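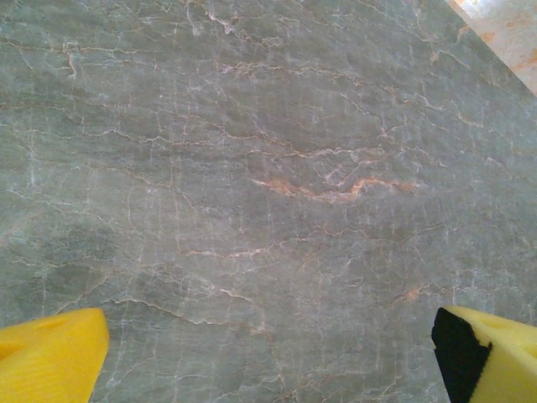
Grey-green stone with white and rust-orange veining

How to clean a veined stone benchtop

Marble and similar stones mark easily, so keep vinegar, lemon juice and bathroom sprays well away.

1. Wipe off crumbs and grit with a dry microfibre cloth.
2. Add a small squirt of pH-neutral cleaner to 2 litres of warm water.
3. Wring the cloth out well and wipe in the direction of the longest veins – streaks are harder to spot that way.
4. Go over it again with plain water, then dry with a tea towel.

Check the colour of any new stain against the natural veins before you scrub. Reseal in June if water no longer beads.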